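4.3 Does a folded garment stay folded?

The household advice literature treats folding as a finished act. A garment is either folded or it isn't, and once folded it goes into the drawer and stays there until it is worn.
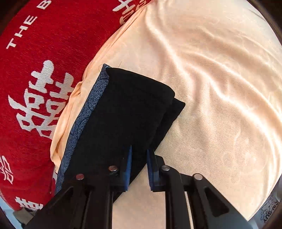
Figure 6. Black garment folded into a long, narrow slab on a peach-cream cloth, with a slate-blue patterned strip along one side. A second black layer projects at the right.

We doubt that this two-state view describes anything found in an ordinary bedroom. Our reason for saying so is the coding exercise reported in Section 3, in which Marin Popescu and a second coder sorted 230 photographs of household laundry into "folded", "partly folded" and "unfolded". The middle category was meant to be small. It was kept in the scheme largely to catch the odd sleeve, and by the end of the first afternoon it had become the category the coders argued over most.

Figure 6 is a fair case of the difficulty. On any common-sense reading the garment is folded: it has been brought down to a long strip with a rounded corner at its upper edge. On the definition given in the Hometer guide, which asks for "all layers flush at every edge", it fails, since an under-layer sticks out past the one on top and the blue fabric is turned up and crumpled where it meets the black at the narrow end. One coder marked it folded and the other partly folded. Neither was careless. The Hometer definition would also fail most of the contents of the authors' own dressers, and we are not persuaded that a standard met by so few garments is measuring tidiness at all.

The Rees scale does somewhat better, as it allows a tolerance at the edges, but it brings in a different problem. Tolerance is expressed as a share of the folded width, so a garment folded narrow is penalised more heavily than the same garment folded wide, for the same amount of overhang. Long, thin folds are common where drawers are shallow. Under Rees, a household with shallow drawers will look messier than its neighbour for reasons that have more to do with furniture than with habit. Of the 129 items scored on both scales, 18 changed category when we re-entered them with a fixed tolerance in place of the proportional one. That is too many to put down to rounding.

Colour raises a further doubt. Dark, plain cloth gives a coder very little to go on. In Figure 6 the seam between the upper black layer and the one beneath shows only as a faint shadow, and had the two layers ended at the same place it would be hard to say from the photograph how many there were. The patterned strip is much easier to read, and our coders admitted to leaning on pattern and contrast whenever these were available. If that is general, patterned clothing will be scored more reliably than black clothing, and a sample heavy in work trousers and school uniforms will be scored less reliably than one heavy in pyjamas. Earlier studies do not report garment colour. We suspect it matters and would like to see it recorded.

Nor should much be read into the cloth underneath. It was suggested during piloting that a wrinkled surface might predict a poor fold, on the theory that people who smooth the bed or blanket first will also take more care with the edges. The idea is appealing and we found nothing to support it. Some of the neatest stacks were photographed on rumpled doonas, and several tangles of singlets and odd socks sat on surfaces that could have been ironed. A still photograph cannot show who made the fold, how long it took, or whether it was halfway through being redone.

The larger claim in this area is the Wukell estimate that regular folding saves a household 2,000 minutes a year. We could not reproduce it. The figure depends on a garment passing straight from unfolded to folded, with no return trips, and it counts nothing for the jumper that is folded, judged not good enough, shaken out and folded again. Enix, which uses a similar method, at least includes a term for refolding, but sets it at a constant for all garment types. A tea towel and a long-sleeved top do not need the same handling.

Our own position is modest. The three categories can stay, provided "partly folded" is treated as a real condition with its own description and not as a bin for disagreements. Coders should note separately whether an edge is misaligned, whether a corner is turned, and whether an inner layer can be seen. These observations held up reasonably well between coders even where the overall label did not. Whether they say anything about how well a household is run is a separate question – and one on which the present data are silent.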